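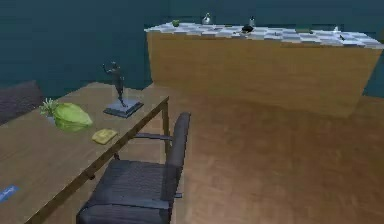
Rendering: long table with figurine and one produce-like object.

Call for Home Cooks: The Damwood Cookbook Retest

Clenirell Press is looking for 99 people to cook from a book that may not work.

The Damwood Cookbook was put together by the women of Damwood Street in Utia, typed by several of them on what must have been several typewriters, and sold at the door of the Ghoneim Hall until the copies ran out. It has 196 recipes. Families in town still fight over the remaining copies when somebody dies. We are bringing out a new edition, and before we do, we would like to know whether anyone has made the prune ring since the original contributor, and if so, whether they are all right.

Most of the recipes assume that you grew up in the kitchen of the person who wrote them. "Bake until it looks like Marian's" is a full set of instructions for a yellow cake on page 40. A soup calls for "the usual bones." There is a pickle that asks for a nickel's worth of dill. One casserole lists nine ingredients and uses seven of them, and the two left over are anchovies and marshmallows, so we have been in no hurry to settle where they go.

We don't want to modernize the book. Nobody needs another lentil bowl, least of all from Damwood Street. We want each recipe to come out the way it was supposed to, when made by a person in an ordinary kitchen with an ordinary oven, and we want the notes to say what size pan.

Who we're after

People who cook dinner. You don't have to be good at it. We have had kind offers from two professional chefs and have asked them to wait, as they kept fixing things without telling us. What we need is somebody who reads "add flour to make a stiff dough," adds too much, and writes down how much too much was.

It would suit you if you can follow directions you disagree with. The meatloaf says to boil it first. We know. Please boil it first.

We could especially use:

Cooks with an old stove, or a bad one. Half of our trial group so far has convection ovens and it's skewing the biscuits.
People who make their own pie crust and are not insufferable about it. (We'll take a few who are.)
Someone who can render lard at home and has an understanding landlord.
Bread bakers for the chapter titled "Breads and Others."
Anyone who had a grandmother, aunt or neighbor on Damwood Street and can read the handwriting in the margins of our copy. One of the writers made her sevens and her ones the same way, with serious results for the gingerbread.
Households with children between the ages of picky and teenage. Blunt opinions are in short supply among our friends.

Vegetarians are welcome and will be given the desserts, the pickles and the better part of a chapter on cabbage. If you have a food allergy, tell us on the form and we'll keep that ingredient away from you. The gelatin salads will be handed out by lot so that no one can say we picked on them.

What you'd be doing

Each tester gets 3 recipes by mail, on paper. You will get them exactly as they were typed, along with a blank sheet for each. You make every recipe twice. The first time, do what it says, as far as you can tell what it says. The second time, do what you think it meant. Write down both, with weights or cup measures, oven setting, pan, time, and what happened. "Fine" is not a result. "Edges dark, middle like pudding, husband ate it standing up" is an excellent result, and it's the one that solved the rhubarb squares.

Two recipes in the packet will be from the chapters you tick on the form. The third will be whatever needs doing. There is no swapping of the third recipe. We tried swapping with the trial group and ended up with eleven people making brownies.

You'll have six weeks from the day your packet arrives. Most people seem to need five and a half of them to start.

Please don't look up a better version online. We realize there is one. There is a better version of everything in this book, and if readers wanted it they would not be writing to us every few months asking when this one will be back in print.

What you get

We pay for groceries, up to a limit printed on your packet, against receipts. If you're given the standing rib roast, call before you shop and we will discuss it like adults.

You also get a copy of the finished book and your name in the back, in the same size of type as everybody else's. If your notes are used in the printed recipe, your initials go beside it. People in Utia care about this sort of thing a good deal more than they let on, and we have already been asked whether initials can be made bold. They can't.

There is no fee. We talked about a fee, and then we talked to the printer.

Everyone who sends in complete notes is invited to a supper at the Ghoneim Hall in November, where the food will come from the book. The menu will be decided by what passed. If things go badly it will be a long evening of cabbage and mints.

Questions we've had already

Do I have to live in Utia?
No, but you have to be able to get suet. Packets go anywhere the regular mail does. The supper we can't help you with.

Can I test as a couple?
Yes, on one form, with one packet. Separate notes are encouraged if you don't agree, and from what we have seen so far you won't.

What is oleo?
Margarine. Use the cheapest stick you can find. Butter will give you a nicer cookie and us a useless answer.

My mother's recipe is in the book and it's wrong. She left something out on purpose. Can you fix it?
We have had this letter five times about five different mothers. If you know what was left out, tell us, and we'll test it both ways. What the family decides about printing it is up to the family. We would like to stay friends with everyone on the street.

Is the prune ring safe?
We believe so. It sets very firmly.

Will you take a recipe that should have been in the original?
Not for this edition. The book had 196 in it and it will have 196 again, including the three that are the same coleslaw.

How to sign up

Write to Radu Husar, who is editing the new edition, at Clenirell Press, Box 511, Utia. Send your name, mailing address and phone number, what kind of oven you have, any allergies, and which chapters you would like: Soups and Stretchers, Meats, Company Dishes, Breads and Others, Cabbage, Salads (Molded), Salads (Loose), Pies, Cakes and Bars, Pickles, Beverages for a Crowd.

Add a paragraph on something you cooked that went wrong. This is the part we read first. It needn't be long or funny. We want to see whether you noticed where it went wrong, because a tester who can tell us "it was the second egg" is worth a whole shelf of people who have never burned anything, or say they haven't.

Letters must reach us by 29/05/2025. Radu answers all of them by hand, slowly. If you've heard nothing by the time your tomatoes are in, write again and mention that it's the second time, and he'll feel bad and move you up the pile.

Please don't send samples. The fruitcake that came with the first batch of letters is still in the office and we're not sure whom to ask about it.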